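Test kitchen notebook, November, steamer bench

Morning, 8.15. Kettle on, radiator on, and I have finally got a clean page, the last one having gone to Arnar's sums for the flour order (he swears he thought it was scrap). I want to get the bun work written down properly before the details slide out of my head, as they did with the dumpling wrappers in spring.

We are on the fourth version of the Prarville dough now, and I must say I have grown very fond of it. It is softer than the Kumia one we began with, it rolls out without springing back at you, and it holds a pleat beautifully if you let it rest under a cloth first. Frida did the pleating for this lot and I only interfered once. Her folds are finer than mine and she gathers them right up to the middle, where I always leave a little gap like a badly drawn purse.

Bench notes, for whoever sets up next. Please keep the lid flat on the table within easy reach. I used to prop it on its edge against the wall and have twice had to chase it. Tray goes in level, then one bun goes in by itself so you can see how much room it wants, and after that the others.
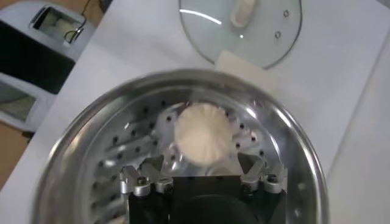 One bun on the tray, lid put down behind the pot.

I had a long talk with Asmaa on the telephone about spacing. She has steamed far more buns than I ever will, and her rule is a good thumb's width on every side and nothing touching the wall of the basket. I had been cramming in six and then wondering why they came out with flat cheeks. Six is greedy. With 4 they have room to swell and you can still get the tongs down between them, so 4 it shall be until somebody gives us a bigger basket. Agnes has been promising to bring in the tall one from Gilbert since before the summer, but I gather it is at the back of a cupboard behind a fondue set.
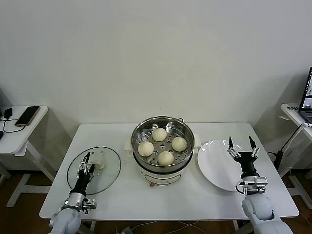 The other thing we settled was the plate. It wants to stand on the right, close by, so that a bun travels the shortest possible way. Every one I have ever dropped, I dropped on a long journey. Þórey likes a square of paper under each bun and I don't, and we have agreed to differ until the dough is finished. Mine do stick now and then, I admit it, though a wipe of oil on the tray cures most of that.

Water: 1,000 ml in the base at the start, measured in the jug and written on the sheet, please, as I found two blank lines from last time.

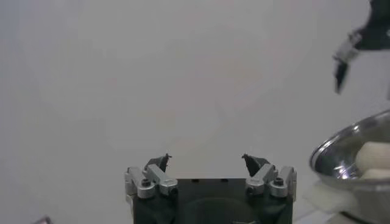
Bowls are my next grumble. We own far too many and never the right one. For table work I should like us to stick with the shiny stainless one kept over at the right-hand side, leaving the middle of the table clear. The glass ones are pretty but they weigh a ton, and the big plastic one still smells of onion whatever Frida does to it.

Still to do: ask Asmaa whether she rests hers after shaping, and for how long. Try the same dough with a little less sugar. Order yeast. Find the other tongs.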